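Carora Manipulation Club

The Carora Manipulation Club is a student robotics organization devoted to the collection and study of demonstration data for robot arms. It takes its name from the Carora building, where its first meetings were held, and is run by students under the supervision of a faculty adviser. The club is best known for its Household Objects Project, in which members record everyday handling tasks with hand-held grippers and use the recordings to train simple control programs.

History

The club was founded by Bernadette Fitzsimmons, then an instructor in mechanical design, as an evening extension of her introductory course. Its early work centered on small wheeled robots built for an annual maze event. Interest in that event declined after several years, and the membership voted to move to manipulation, a field in which the course already owned a bench-mounted arm known as Pristar.

Ruoxi Xie, a former student member, succeeded Fitzsimmons as adviser. Under Xie the club adopted a written syllabus, a fixed order of training, and a rule that every recording be reviewed by a member who did not take part in it. Fitzsimmons remains an honorary member and judges the December showcase.

Household Objects Project

The Household Objects Project began as a term assignment and later became the main activity of the club. Members work in pairs or alone, using grippers that are held and operated by hand. Each task is short and has a stated start and finish, such as lifting a part from a table, moving it to a container, or turning it over and setting it down. Sessions take place in ordinary rooms as well as in the workshop, as the syllabus requires varied furniture, lighting, and table coverings.

Objects are drawn from kits assembled by the members. A kit normally includes toys, bottles, brushes, cans, and plastic parts of uneven shape. Translucent and glossy items are included on purpose, and the club's handbook lists them among the harder objects for a vision program to locate.
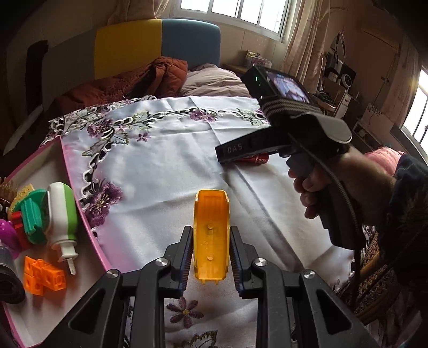
A yellow-orange translucent part between the fingers of a hand-held gripper, with a second gripper in use at right and a box of assorted items at left.

The club archive held 3204 reviewed recordings as of July 24, 2026. Recordings are sorted by task, object, and room, and each is given a short written label. Those in which the object is dropped are kept in a separate section and are used in the second half of the course, when members study the causes of failed grasps.

Training and membership

Membership is open to all enrolled students, and no earlier experience in programming is required. New members complete a course of eight sessions. The opening sessions cover safe handling of the equipment, care of the finger pads, and the steady wrist motion expected in a usable recording. Later sessions introduce labeling, review, and the training of a basic grasping program. Members who finish the course may lead a team of four in the showcase.

Attendance is recorded, and a member who misses two sessions in a row repeats the first. The rule has been criticized in student meetings as too strict for those with part-time jobs. It was relaxed under Xie to permit make-up sessions on request.

December showcase

The showcase is held at the end of the fall term. Each team presents a task performed by the Pristar arm using a program trained on the team's own recordings. Judges score the completion of the task, the quality of the labels, and the clarity of the written report. The winning team receives the Bultus Cup, a trophy machined by members in the workshop.

A second award, the Yeh Prize, is given for the best report on an unsuccessful attempt. It was added at the request of the students and has drawn more entries than the cup in some years.

See also

Robot learning from demonstration
Robotic end effector
Student robotics competitions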